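Kumik Operator Guide
Section 4: Recording Bed and Soft-Goods Tasks
Revised 07/06/2019 by Yeshi Sisay

Read Section 3 first. If you skipped it, your two grippers are not synchronized and everything you record today will be very pretty and of no use to Wubshet, the training code, which is fussy about time.

4.1 What this set is for

The Kumik study asks a narrow question: can a policy trained only on hand-held gripper recordings learn to fold and spread soft things on top of other soft things? Rigid objects on a table were covered in the April report. Cloth on cloth is worse. Edges vanish, colors run together, and the bedding moves whenever the garment does.

4.2 Setting up the bed

1. Make the bed badly. A few ridges in the quilt are wanted. Kedir Gebreyes makes a bed like a hotel maid and has been asked to stop.
2. Leave the pillow at the head. The tracker needs something that stays put, and a bold printed pillow does better than a plain one.
3. Lay the garment across the middle of the bed, with some bedding showing on all sides.
4. Bring both grippers in with the fingers open. Hold still for two seconds before you touch anything.
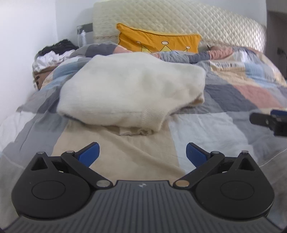

Figure 4-1. Start position, knitted sweater. Fingers open, no contact.

Note: The still period is how Wubshet finds the start of an episode. Operators who feel silly hovering over a sweater are reminded that the alternative is marking 3,000 episodes by hand, and that Wondimu Tilahun has already done the first 300 and does not wish to discuss it.

4.3 Recording an episode

5. Say the task name out loud, then begin. Use the names on the Jomus sheet. "The fluffy one again" is not on the sheet.
6. Close the fingers on a single layer where you can. If you pick up the quilt along with the garment, let go and try again without stopping the recording. Failed grasps are kept.
7. Move at the speed you would use at home if someone were watching.
8. When the task is done, open both grippers, lift them clear of the cloth, and hold still for two seconds more.

Caution: Do not drag a closed gripper across fleece or loose knit. Fibers work into the finger joints, and cleaning them out takes tweezers and a better mood than most of us have by then.

4.4 Pale cloth

Fleece deserves its own heading, having earned it. A cream blanket gives the tracker very little to hold on to, and when it fills the near part of the view the position estimate can drift while you stand perfectly still.
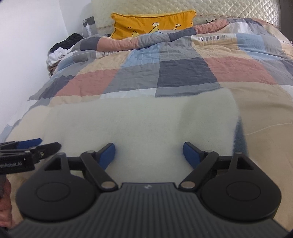
The cure is to keep the far end of the bed in view as much as possible. Tilt the gripper up between grasps so the patterned bedding and pillow come back in, and avoid long stretches with nothing but blanket ahead of you. In our trials, Eyerusalem Jemal recorded 40 fleece episodes with the tilt and 40 without. The tilted set lost 2 to drift. We would rather not print the other number, but it is in the Zaro log under her initials, with remarks.

Note: Do not fix the problem by putting colored tape on the blanket. The policy will learn to find tape. We know this.

4.5 Before you leave the bed

9. Play back the last episode from each gripper and check that both clips start together.
10. Wipe the finger pads with a dry cloth.
11. Enter any dropped episodes in the Zaro log, with the reason. "Cloth" is not a reason.
12. Put the grippers on charge and go on to Section 5, Uploading.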